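I have been going to junior hockey games at the Harnlow rink for long enough to be suspicious of any sentence that starts with "the numbers show." So when the league announced it was putting a player tracking system called Stindora into all its buildings this season, I did what I usually do and read the whole press release twice, looking for the part where somebody explains what it's for.

I didn't find it. There was a lot about "unlocking the game." The game has never seemed locked to me. It's a little slow in the second period when the Melis defense sits back, but the door is open.

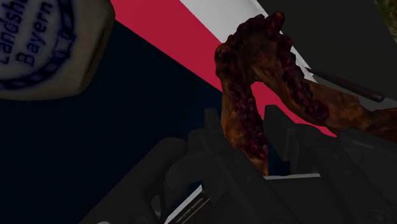 A grey gripper reaching toward a beaded brown object

What we got on opening night was a number on the scoreboard after every whistle. Top skating speed, shot speed, something called a pressure rating. Our third-line center was given a pressure rating of 195. Out of what? I asked at the table by the door, where they hand out the programs, and was told it was a scale. Their goalie had a 200 by the end of the first, and he'd let in three.

I'm not against measuring things. Faceoffs are worth counting. Ice time is worth counting, and I wish the league would publish it, as we've been asking for years. But a rating with no units that goes up when your goalie is getting lit up is decoration, and somebody is paying for it. My guess is that it's us. Single tickets went up in November and the parking lot still has the same potholes.

The attendance that night was given as 2,477. Maybe. I was in section D with my coat on the seat to the left of me and my bag on the seat to the right of me, and no one asked me to move either one. The club counts season tickets whether or not anyone is sitting in them, so I take that figure the same way I take the pressure rating.

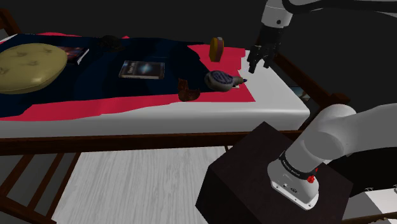
An olive cushion, a navy blanket and a red cloth on the bed.

As for the hockey, we lost to Skilham 5-3 and deserved to. The power play went one for six. They keep setting up the same shot from the left point, and by now every team in the league puts a body in front of it. You don't need a chip in anyone's shoulder pads to see that. The second unit looked better because it moved the puck below the goal line, and then it got maybe twenty seconds at a time before the first unit came back on.

People around me say it's early and the kids are young. They are young. They were young last year too, when it was also early, right up until we missed the playoffs by two points – and those two points were sitting there in a home game against Melis that we led going into the third.

I'll be back for the next one, same seat. If the pressure rating is still up there I plan to write down every one of them and see if they match anything that happens on the ice. The program costs a dollar more now but it has a blank page in the back.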